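Dovthorpe Shared Equipment Room
Progress report to the Vergara Fund
February 5, 2020

Period covered: the first half of the grant

1. Summary

The grant was given to turn the old teaching lab at Dovthorpe into a room where small household goods can be tried out, stored and lent. Work is slightly behind the plan we sent with the application, mainly on storage. Spending is within budget. The room has been in regular use since the floor was finished, and we expect to complete everything listed in the application by the end of April.

2. Work done so far

The floor has been repaired and sealed. The sink has been moved to the short wall and has a new tap. Two of the old fume cupboards were taken out by Skorkitz, who also made good the wall behind them. The third has been left where it is because the ductwork serves the room above.

The lighting was replaced in one go over the holiday. We had planned to do it in two stages, but the electrician offered a better price for a single visit. Users have said it is much easier to read small labels and markings now.

The lending list has been typed up and checked against the shelves. There are 64 items on it at present, most of them kitchenware: pots, pans, bowls, measuring jugs, trays and a few small tools. Each has a number written on a tag, and the same number is on the list. Eleven items that were on the old list could not be found and have been struck off.

3. Use of the room

There have been 27 bookings in the period. Most were for a half day. The most common use is trying out cookware and containers before a larger order is placed, followed by packing trials. Two bookings were cancelled by the user and one by us, when the water was off.

We asked users to fill in a short form after each booking. The forms are mostly favourable. Repeated complaints were the lack of hooks for bags and coats, the noise from the corridor, and the amount of equipment left out between bookings. We have ordered hooks. The corridor is outside our control, but the door seal will be replaced.

4. Storage and work surfaces

Storage is the part of the project that is behind. The shelving from Custari came with the wrong brackets and had to go back. The replacement set has been promised but we have no firm date. Until it is up, the room remains crowded and some items are kept on lower shelves and on the floor.

Work surfaces have gone better. We had intended to buy new benches, but the quotes were well above the sum allowed, so we have kept the existing tables and added wooden tops where people asked for them. A wooden top is kinder to pots and dishes than bare metal, and it wipes down easily.
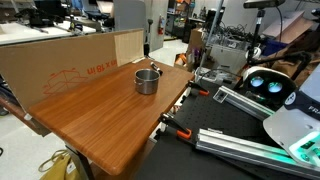

The tops are held with bar clamps so that they can be taken off when the table underneath is wanted for something else. This has worked well enough that we would like to keep it as the permanent arrangement. The money set aside for benches could then go towards further shelving, and we ask for your agreement to this change.

Large cardboard boxes are flattened and kept for reuse. They are handy as screens at the back of a table, and they save buying new ones for packing. They do take up space, and a rack for them has been added to the shelving order.

5. Spending

The total grant is £4000. Of this, £1139 remains unspent, all of it committed to shelving, hooks, the door seal and the box rack. Copies of invoices are attached. The lighting came in under the estimate and the floor went over it by a similar amount.

6. Risks

The main risk is a further delay to the brackets. If they have not arrived in time we will buy plain ones locally and ask Custari for a refund on that part of the order. There is a smaller risk that the sink waste will need more work, as it drains slowly.

7. Next steps

Put up the shelving and move everything off the floor.
Fit the hooks and the door seal.
Check the lending list again once items have their final places.
Replace worn tags and add a spare marker to the booking desk.
Send the final report and accounts after the end of April.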